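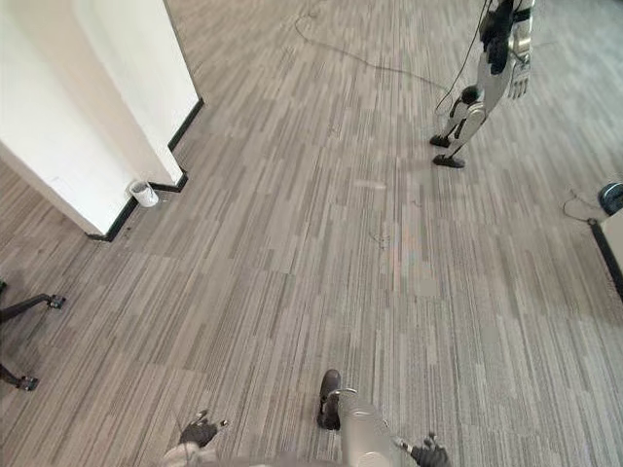

# Carpet planks lifting at the corners near a pillar: re-tack, replace, or live with it?

**Tags:** carpet-tile, adhesive, baseboard, office

We lease a ground-floor unit and the floor is plank-format carpet tile, long rectangles in mixed light and dark gray streaks. The product is Redanholm according to the handover sheet. It was installed by the previous tenant over a concrete slab. I have no record of the adhesive. One tile I pulled had a thin tacky film on the back and almost nothing on the slab.

Symptoms:

- Corners curl upward along a line running past a white pillar. The lift is enough to catch a shoe.
- Two of the short cut pieces against the black baseboard have shifted and left a gap. The baseboard follows the steps of the pillar, so there are several small cuts at the inside corners and those are the worst.
- Tiles in the middle of the room are flat, but a few seams have opened where office chairs roll over them.

What I have tried:

1. Vacuumed the seams and pressed the corners down with a hand roller. Flat overnight, lifted again by noon.
2. Double-sided tape from the hardware store under four corners. Held for a week, then let go and left residue.
3. A box of books on the worst corner over a weekend. No change.

The landlord wants the floor in the same condition at the end of the lease, so I don't want to use anything that can't be removed. The slab is dry to the touch. The room is air conditioned on weekdays and off from Saturday morning.

Questions:

- Is this an adhesive problem or a moisture problem, and how do I tell?
- If I re-glue, do I do only the loose tiles or the whole run to the wall?
- How should the small pieces around the pillar be fixed? They have very little surface area.

---

## Answer 1 (accepted)

Dry to the touch tells you nothing about a slab. Do the plastic sheet check first. It's crude, but it costs almost nothing.

1. Lift two tiles near the pillar and one in the middle of the room.
2. Tape a square of clear polyethylene to the bare concrete at each spot, all four edges sealed.
3. Leave it for at least a full day with the air conditioning in its normal state. Repeat over a weekend with it off.
4. Look for fogging or droplets under the plastic, or concrete that has darkened compared with the area next to it.

If any square fogs, stop and get a proper relative humidity test in the slab. Adhesive applied over a damp slab will soften and release, and you will be doing this again. If only the pillar location fogs, suspect a leak or a cold spot at that column.

If all of them stay clear, you most likely have a film of pressure-sensitive adhesive that was spread too thin or was laid into before it had cured. The fact that it stayed on the tile and left the slab nearly bare points the same way. Dust on the concrete at the time of installation gives the same result.

For the repair, use a releasable pressure-sensitive adhesive (often sold as "tackifier"). It stays tacky after it dries, and the tiles can be pulled up later. Read the label for moisture limits and for backing compatibility, because some vinyl-backed tiles need a specific type.

Procedure:

- Number the backs of the tiles with chalk and mark the pile direction before you lift anything. Most have an arrow printed on the back. With a streaked pattern, a plank put back the wrong way around shows up under overhead light.
- Scrape and vacuum the slab. Wipe with a barely damp cloth and let it dry completely.
- Remove the tape residue mechanically. Solvent can soak into the concrete and interfere with the new adhesive.
- Roll on a thin, even coat with a short-nap paint roller.
- Wait until the adhesive is clear and does not transfer to a finger. This is the step people skip. It can take more than an hour in a cool room.
- Lay the tiles back, working from the flat area toward the wall.
- Go over the area with a floor roller in both directions. A hand roller is fine only in the corners.

Do the whole run from the last firmly stuck tile to the wall. Treating single loose tiles leaves their neighbors free to creep, and the gap at the baseboard comes back.

For the cut pieces at the pillar, check the fit before gluing. A piece that is slightly too large will push itself up at the seam and no adhesive will stop it. Trim from the back with a new blade against a steel straightedge. Coat the full back of a small piece as well as the slab. If a piece is narrower than your hand, replace it together with its neighbor by one larger cut piece, provided you have spare tile.

A curled corner that has held its shape for months may not relax. Lay the tile face down on a warm, flat surface for a day with weight on it. If the corner still stands up, swap that tile with one from under a cabinet.

> **Comment:** Seconding the chalk. I used painter's tape for numbering and half of it fell off in the stack.

> **Comment (asker):** Plastic stayed clear at all three spots, weekday and weekend. Ordered a 20 lb pail of tackifier from Custgate. Will do the run next week.

---

## Answer 2

We had the same floor at the Jivismont building and used the adhesive connector squares that go under the tile corners, sticky side up. One goes wherever four tiles meet. They don't touch the slab so the landlord has nothing to complain about. We bought a roll of 200 and used 79 of them in a room that sounds larger than yours.

They work well in the open floor. They are poor next to a wall or pillar since there is no fourth tile to pull against, so you would still need something else there. Keep furniture off for a day.

> **Comment:** These also assume the tiles are not already stuck down elsewhere. Mixing the two methods is OK in my experience, but clean the old film off the tile back or the square won't grip.

---

## Answer 3

Just use carpet tape, the heavy cloth kind. Nikolovski makes a good one. Mine has been down nearly two years with no trouble.

> **Comment:** The asker already tried tape and it left residue. Cloth tape is worse for that on bare concrete.

> **Comment:** Depends on the tape.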